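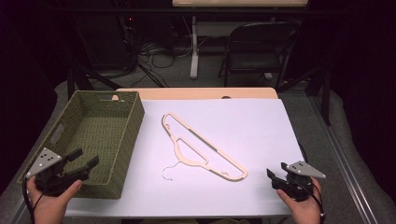

Hangers are classed in this unit by how they store when empty, and only then by the garment they carry. The two properties that matter are the depth of the body and the direction in which the hook can lie. A flat body with a thin wire hook, such as the beige one on the board beside the green basket, belongs to class 3. Its outline is open, with a long inner cutout and a smaller notch opening near the hook end, and both openings will catch the hook of a neighboring hanger if the two are stored facing opposite ways.

Unit 13, Garment Storage. Notes by Graham Holroyd, February

Storing in baskets. Lay class 3 hangers on the long straight edge, hooks all to one end. An open-top rectangular basket is preferred to a deep bin: the stack can be lifted out in one grip, and the handle slots stay clear for carrying. Internal length should exceed the hanger body, hook excluded, so that the hook can rest over the rim. The Pilteo basket used in the exercises has an internal length of 378 mm, which takes the children's sizes flat and the adult sizes only on a diagonal. Diagonal storage wastes two corners — use them for clips and spare hooks.

Hook joint. Most failures begin where metal enters the body. Check for play by holding the body still and turning the hook with light pressure. A swivel hook should turn freely without rocking. A fixed hook should do neither. Reject any body with a crack running from the hole, however short.

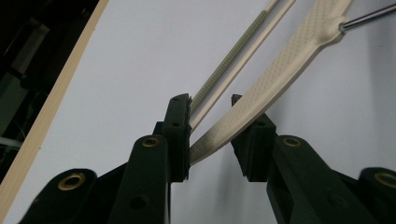
Rosalía Salcedo asked whether a loose hook may be glued and returned to use. For light garments, yes, provided the hole is still round. For coats, no. The load at the joint changes each time the garment is taken down, and glue tends to let go without warning.

Exercise. Sort the Mostosard set (66 hangers, mixed) by class, then by hook type. Record rejects on the sheet and keep them separate from the sorted baskets. Sheets are due Monday.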